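5. Steaming buns and dumplings

Before you begin this section, please wash all parts of the Bistance steamer as explained in section 2. The first steaming must be done without food, for ten minutes, to remove the smell of the factory.

5.1 Preparing the pot

1. Put the pot on the hob and pour in 800 ml of cold water. Do not use hot water from the tap, it leaves more limescale on the bottom.

2. Check the water level. It must stay under the line which is marked inside the pot. If the water touches the tray, the buns will become wet from below and will stick.

3. Put the steaming tray in the pot with the holes free. The tray must lie flat. If it moves when you press it with one finger, turn it a little until it sits.

4. Close the lid and heat until you see steam coming out at the side.

Note: With hard water, as we have in Dretthorpe, add one spoon of white vinegar to the water. The taste does not pass to the food.

5.2 Steaming

1. Switch off the hob before you open the lid. Lift the lid away from you, so that the steam goes to the other side.

2. Put the buns on the tray. Leave a space of two fingers between them, for they grow during the steaming. Ready-made buns of 70 g can go in directly from the freezer.

3. Close the lid and return to medium heat. Fresh buns need 12 minutes, frozen buns need 16 minutes. Do not open the lid during this time — the cold air makes the dough fall and the skin becomes wrinkled.

4. When the time is finished, switch off and wait three minutes with the lid closed. Then open it slowly.

CAUTION: The rim of the pot stays hot for a long time after cooking. Use dry gloves. A wet cloth lets the heat pass through to your hand.

Note: If you want to steam more than one portion, add 200 ml of boiling water between the portions. Pour it at the side of the tray and never over the food.

5.3 Serving at the table

1. Lay a pad or a folded cloth on the table and put the pot on top of it. The pad should be wider than the base of the pot. Do not put the hot pot directly on a painted or varnished table.

2. Place an empty plate beside the pot, near enough that the buns do not have to travel far. A shallow plate is better than a bowl, where the buns press on each other.

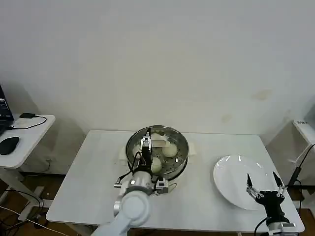
3. Take out the buns one by one. Hold them from the sides with a light pressure. If a bun sticks to the tray, loosen it with a wet spatula and do not pull.

4. Leave the tray in the pot until all the buns are out. Under it there is still hot water.

5.4 After use

Let everything cool down, then pour out the water and dry the pot with a soft cloth. Steel wool will scratch the polish. White marks on the bottom are from limescale and can be removed as described in section 7.

Text of this section: Shabnam Warraich. Steaming times checked by Rosalía Figueroa, October.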